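Garage shelf NAS build, finally happening!
Posted 09/12/2020 in Home Servers

ribbed_garage
So excited about this one! I want all our family photos on one box, and the old Trurnora drive is stuffed. Plan is a used desktop board, two 500 GB drives mirrored, and Obi as the OS. Small stuff goes up on ridged aluminum, because I love how it looks.

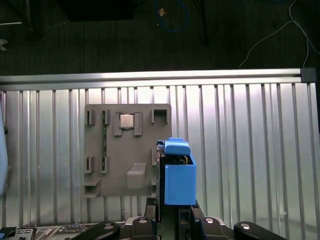 Osvaldo Negri
Mirroring isn't a backup! Get a third drive and keep it at your sister's place or wherever. Also, Obi is fussy about network cards. I'd go with Rura.

ribbed_garage
Good call on the third drive, adding it to the list. Not sold on Rura though, I tried it last October and the photo app kept losing albums.

kettle202
Rura fixed the albums thing ages ago. What board are you using?

ribbed_garage
Just a plain green one out of a desktop tower, nothing fancy, and it has room for two sticks of RAM.

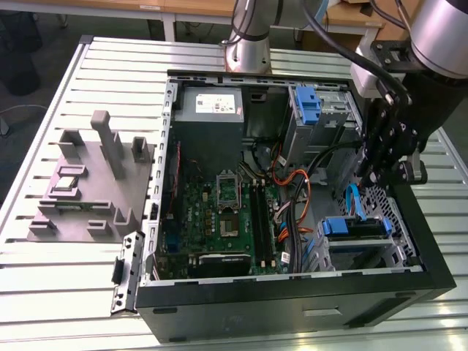
I'm going for 16 GB, and I'd love to hear from anyone running Obi on less. 2647 photos to sort before any of it gets copied over, wish me luck!

Osvaldo Negri
8 is plenty. Still say Rura.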